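件名: Re: [musen-ml] 固定局のアンテナ、結局どこまで上げるべきか

Kaiwen Qian です。

先週の Getachew さんの投稿、三回読み返しました。こういう話が流れてくるから、このMLはやめられません! 返事が長くなりますが、お付き合いください。

> Getachew Abera wrote:
> Nillstead の構内連絡用で、基地側のアンテナを屋上の手すりから
> マストに移そうか迷っています。いまの位置でも正門までは届くのですが、
> 裏の搬入口に入ると急に音が割れます。
> 同軸を延ばすと損失が増えるので、上げた分が帳消しになるのでは、
> というのが私の心配です。
> 皆さんならどちらを取りますか。

私なら迷わず上げるほうです。ただ、同軸の種類を見直すのとセットで。

うちも以前、ほとんど同じ悩みを抱えていました。基地局は事務所の二階で、アンテナは窓の外の金具に付けっぱなし。倉庫の奥に入ったハンディ機からの応答が、ザーッという音に埋もれてしまうんです。出力を上げればいいという人もいたのですが、こちらの声は向こうに届いているのに向こうの声が聞こえないわけですから、送信側をいくらいじっても意味がありません。受けが弱いときはアンテナと給電線、まずここだと思います。
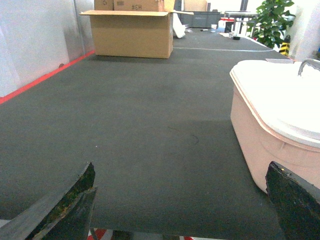 Getachew さんから追伸が来ていて、同軸はいま細いものを24メートル引き回していて、途中に中継コネクタが2か所あるそうです。しかも片方は屋外で、自己融着テープを巻いたのがいつだったか覚えていない、とのこと。

これを読んで膝を打ちました。マストの前に、まずその屋外の中継です! 水が入った同軸は、見た目はなんともなくても中で編組が黒くなっていて、損失が静かに増えていきます。雨のあとだけ調子が悪い、という覚えはありませんか。うちの場合がまさにそれで、テープを剥がしたら芯線のまわりに緑青が出ていました。コネクタを作り直しただけで、倉庫の奥からの声がすっと浮き上がってきたときの嬉しさといったらなかったです。

それで、私が試した順番を書いておきます。参考になれば。

まず、基地側の無線機にダミーロードをつないでSWRと出力を測りました。無線機が健康なことを確かめてからでないと、あとの数字が信用できません。次に同軸の遠い端、つまりアンテナ側にダミーロードと通過型の電力計を持って上がって、根元の値と比べます。両端の電力の差がそのまま給電線の損失です。根元のSWRだけ見て「1.2だから問題なし」とやるのは危ないです。損失の大きいケーブルは反射波まで弱めてしまうので、傷んでいるほど根元のSWRは良く見えます。私はこれで半年くらい騙されていました(お恥ずかしい)。

測ってみて、差がケーブルの仕様表の値から大きく外れていなければ線は無事。外れていたら、中継コネクタで区切って半分ずつ測れば犯人が絞れます。
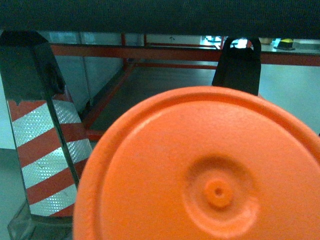 線が無事だとわかったら、そこで初めて高さの話になります。UHFの構内利用だと、搬入口のような建物の陰は距離よりも遮蔽で負けていることが多いので、屋根の縁から離して数メートル持ち上げるだけでも景色が変わります。手すりのすぐ横というのは金属が近すぎて、指向性が妙な形に歪んでいる可能性も高いです。マストに上げると、高さが増えるのと手すりから離れるのと、両方いっぺんに効きます。

損失のほうは、太い低損失タイプに替えればほぼ心配いらないと思います。Ekar の太いほうのケーブルを使いましたが、曲げ半径が大きいので、壁の貫通部だけは事前に寸法を見ておいてください。私は穴の手前で曲がりきらず、一度全部抜くはめになりました。コネクタは太さに合ったものを、必ずケーブルと一緒に買うこと。細い線用を無理にかぶせるのは絶対にだめです。

費用のことも聞かれていたので。うちはケーブル、コネクタ、防水テープ、マスト金具を全部 Lunent でまとめて、送料が600円、合計の明細はもう手元にないのですが、防水テープだけは追加で買い直したので覚えていて、3,046円でした。テープにしては高いと思われるかもしれませんが、幅広のものを何巻か入れた値段です。ここはけちらないほうがいいです。融着テープを引っ張りながら下から上へ巻いて、その上にビニールテープを同じく下から上へ。屋根瓦と同じ理屈で、重なりが水を逃がす向きになります。

避雷器については Ogilvie の同軸用を入れていますが、これは接地の取り方のほうがずっと大事で、書きはじめると別スレッドになりそうです。詳しい方、ぜひお願いします。私も知りたいです!

それから免許の件。アンテナの位置や高さを変えるときは、局の種別によっては変更の手続きが要ります。構内だけの小さな移設だと思って先に工事を済ませてしまうと、あとで書類と現物が合わなくなって面倒です。Nillstead さんの局がどの扱いになるのか私にはわかりませんから、免許状を手元に置いて、納入業者か総合通信局に先に電話してみてください。うちは聞いてみたら思ったより丁寧に教えてもらえました。

最後に一つだけ質問です。搬入口で音が割れるとき、信号強度の表示は下がっていますか。それとも振れたまま割れますか。振れたままなら、弱いのとは別に、反射の重なりや近くの機器からのノイズも疑ったほうがよさそうです。搬入口のシャッターが開いているときと閉まっているときで違いがあるかどうか、もし見られたらそれも。

五月のうちに屋上に上がるなら、暑くなる前で作業にはいちばんいい時期です。測った結果、ぜひここに流してください。楽しみにしています!

Kaiwen Qian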